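January
By the Pralberg test desk

Gravano H-series hand set, long-term review: grip loss on heavy produce

We have run a pair of Gravano hands on our humanoid for a little under one season of store work, mostly moving vegetables between crate shelving and a shopping basket on the floor. The first 1,000 cycles gave us no cause for complaint. The fault described in this review showed up after that and has come back often enough to affect the rating.

The left hand releases without a command. It happens on long, smooth items held by one end, with the arm raised. The fingers report closed, the motor current drops for almost 2 seconds, and the item slides. The controller logs nothing, so an operator watching the status page sees a normal grasp.

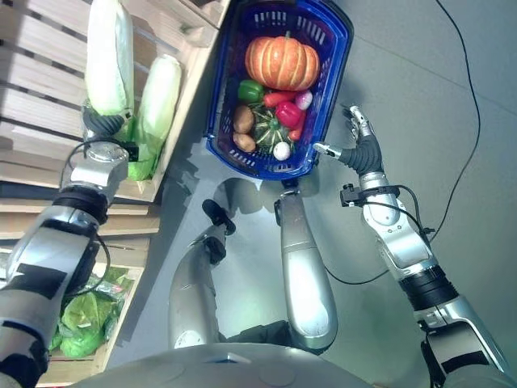

Napa cabbage is the worst case we have found. Gripped low and held upright, it puts most of its weight above the fingers, and any slack in the finger drive becomes a tilt. Peppers and potatoes have not triggered the fault. Reseating the wrist connector cured it for 460 cycles, after which it returned unchanged.

Gravano support sent new firmware, which shortened the current drop but did not remove it. A replacement drive board from Tudose, the parts distributor, is on order. The manual puts the first inspection at 3,000 cycles. That is too late for this kind of load, and we now check the wrist wiring every morning before power-up.

There is also a safety point. The release raises no alarm and does not stop the arm, which continues to its target with an empty hand. Keep people out of reach until the motion ends, and set the current alarm yourself in the Preltent console. It is off by default.

Finger speed and spare parts pricing are good. We would not buy a second set until the board is revised.

Contact the test desk | Copyright Pralberg | Back to top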